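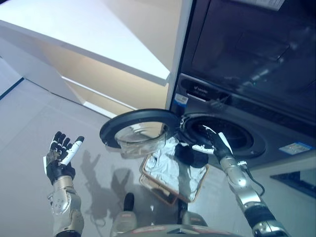 Dark gray front loader, door open, basket underneath

Topic: Dark front loaders - who else loves theirs?

mengal_mops wrote:
OK I have to gush for a minute. After 13 years with a beat-up white top loader I finally switched to a dark gray front loader and I'm smitten!! It's so dark it's nearly black, the top is glossy, and the door has this big clear bowl of a window that catches the light. I still have the energy label on the front (can't decide if I should peel it). My new habit is parking the basket right under the door so nothing lands on the floor. Anyone else a convert?

Jeto60 wrote:
Gorgeous! Peel the label now, before it bakes on. I left mine for two summers and had to go at it with a hair dryer and cooking oil.

basari_blue wrote:
Disagree with Jeto, sorry. Keep the stickers until the warranty runs out, especially the barcode one up by the controls. When I called for a repair they wanted numbers off mine and I'd already tossed it.

Jeto60 wrote:
Just take a picture of it first! Then peel.

edasari_attic wrote:
Love the color, but how do you live with a glossy top? Mine shows every speck of lint. I wipe it down and by 4 in the afternoon it looks like a cat slept there.

mengal_mops wrote:
Ha, yes, it shows everything. Microfiber cloth, barely damp, then a dry one. Takes me a minute and I kind of enjoy it.

basari_blue wrote:
Please tell me you don't wash the black and the light stuff together. I see both in that basket.

mengal_mops wrote:
One basket, two loads! I sort at the door - lights go in, darks wait their turn.

edasari_attic wrote:
I mix them all the time on cold and have never had a problem. New jeans are the one exception.

basari_blue wrote:
We'll have to agree to differ on that one. My white towels went gray in a single winter. Also wipe the rubber seal, all the way into the fold. That's where hair and coins end up.

Jeto60 wrote:
Seconding the seal. And leave the door open between loads so it can air out.

mengal_mops wrote:
Doing both! Label is still on, by the way. I'll take a picture of it tonight and then we'll see.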